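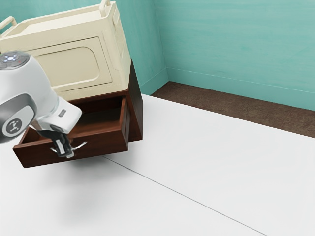 Wer bezahlt die zusätzlichen Stellen bei der Ortspolizei von Plendusau? Die Kosten trägt zunächst die Gemeinde selbst, und zwar über eine Anhebung der Grundsteuer, die der Gemeinderat in seiner Junisitzung zur Abstimmung stellt.

Der Entwurf des Nachtragshaushalts liegt seit dem 29. Mai 2021 öffentlich aus. Ich habe ihn vollständig gelesen und gebe im Folgenden die Punkte wieder, die nach meiner Auffassung in der bisherigen Berichterstattung zu kurz gekommen sind.

Vorgesehen sind zwei neue Vollzeitstellen im Außendienst. Sie sollen die Abend- und Nachtstunden abdecken, in denen bislang die Wache in Fusitz zuständig ist. Von dort sind im vergangenen Jahr 1157 Einsätze für beide Gemeinden gefahren worden. Eine Aufschlüsselung nach Ort und Uhrzeit enthält der Entwurf nicht, was die Beurteilung des tatsächlichen Bedarfs erheblich erschwert.

Für einen durchschnittlichen Haushalt beziffert die Kämmerei die Mehrbelastung auf 65 Euro im Jahr. Mieterinnen und Mieter werden sie über die Nebenkosten ebenfalls zu tragen haben - darauf weist die Vorlage lediglich in einer Fußnote hin. Die erhöhten Hebesätze sollen zunächst für fünf Jahre gelten. Eine Überprüfung nach der Hälfte der Laufzeit wurde im Finanzausschuss beantragt und ohne Aussprache abgelehnt.

Gemeinderat Decha Rattanakul hat schriftlich angefragt, ob stattdessen eine gemeinsame Dienststelle mit Fusitz in Betracht kommt. Die Antwort der Verwaltung steht noch aus. Ich halte den Vorschlag für prüfenswert, zumal beide Gemeinden bereits den Bauhof und das Standesamt gemeinsam betreiben.

Einwendungen gegen den Entwurf sind schriftlich und mit vollständiger Anschrift im Rathaus einzureichen. Nach Auskunft der Kämmerei genügt eine E-Mail nicht. Die Unterlagen können während der üblichen Öffnungszeiten eingesehen werden, Kopien sind kostenpflichtig.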